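Support > Beginner Console > Tickets > Closed

Ticket 444: console shows no answer after I press Enter
Opened by: Ieva Kairys
Last updated: February 28, 2025

Ieva Kairys:
Hello. I am doing the Bekunine course for beginners, lesson 22. When I type 2 + 2 in the console and press Enter, the cursor goes to a new line and no answer comes. Before this lesson everything worked well. I use the workshop computer.

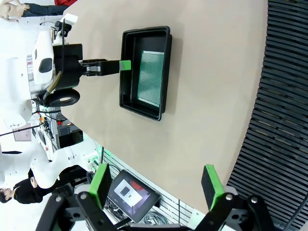
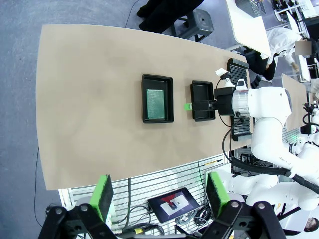
I already tried the following:
- refreshed the page, same result
- closed all other tabs
- typed only the number 5 – also nothing

On the left side of the console I now see three dots in place of the arrow.

Cor Peeters (support):
Thank you for the clear list. Three dots mean that the console still waits for the rest of something. Can you please copy here the last line which you typed before the problem?

Ieva Kairys:
It was print("my name is Ieva"
I see it now, the second bracket is missing. But why does it stay after I refresh?

Cor Peeters (support):
The page saves your unfinished line and puts it back when it loads. Please press Escape and then click "Clear saved input" under the console. After this the arrow should come back.

Ieva Kairys:
The arrow is back and 2 + 2 gives 4. Thank you!

Cor Peeters (support):
Good to hear. I asked Gwawr Dafis to look at the saving of unfinished lines, because ticket 357 had the same complaint. She plans a change for April – until then the button is the best way.

Status: solved
Comments: 6
Shares: 0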